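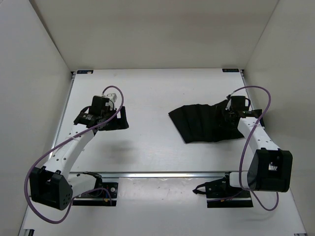
Folding cells at Stendwood: questions from staff

What are the cells for?
They take over part of the small-linen folding at the Stendwood laundry, starting with napkins and cloths. Each cell has two arms over a white table with walls on three sides, and dark items like the black cloth are easy to pick out on it. Sheets, towels and workwear stay with the hand folding team.

Will anyone lose their job?
No. All 69 people on the folding floor keep their contracts and their hours. Up to three people per shift will move to cell duty, and they will be asked before they are put on the rota.

What does cell duty involve?
Loading, checking folds and clearing jams. You also note rejected pieces on the sheet by the door. Training takes 19 hours, all of it paid and within your normal shift.

Do I have to do it?
Not this year. If you try it and want to go back to hand folding, tell Riet Dekker and she will change the rota from the next month.

Are the cells faster than we are?
No. In March the cells folded 2,626 pieces, well below what the hand tables did. They are there for the late shift, which has been hard to fill.

Will my output be compared with theirs?
No. Cell counts go to Rondora, who maintain the arms, and to the shift office. Individual hand counts are no longer kept.

What if an arm stops with a cloth in it?
Press the stop button and wait for the green light before reaching in - even if the arm looks still.

Who do I ask about pay grades?
Idalina Coelho, in the office next to the Michiels dryers, before 3 pm.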